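Clearing and Sorting a Shared Room: Project Report

Our group chose the floor of the shared room as the part of the house to work on. Small items end up there during the week and get kicked under things, and the person who sweeps has to pick them all up first. 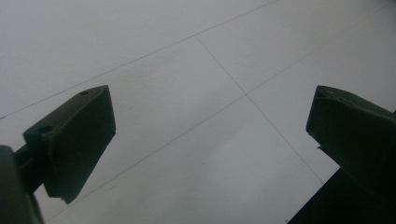 By Yurani Valderrama and Thiện Lò
Submitted 15 July 2020

Method

We split the floor into 2 areas along the grout lines. The tiles are large and pale, a gray-white with a light mottling, so dark items show up well against them. Hair clips the same color as the tile were harder to find. Each item we picked up went into one of three boxes: hair and bathroom, desk, and unknown.

Khôi Giáp kept the log. Anything with writing on it was logged by that writing, and the rest by color and type.

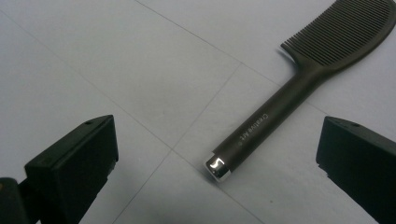

Figure 2. Comb on the tile floor, marked "Creative Art" on the handle.

The comb is dark brown with fine teeth and a chrome cap on the end of the handle. It went in the hair and bathroom box. Eulalia Paredes thought long-handled items should have a tall cup of their own, and we added one.

Problems

The unknown box filled up faster than the others. We had no rule for when to empty it, and in December it was still under the desk. A second group should set a date for that before starting.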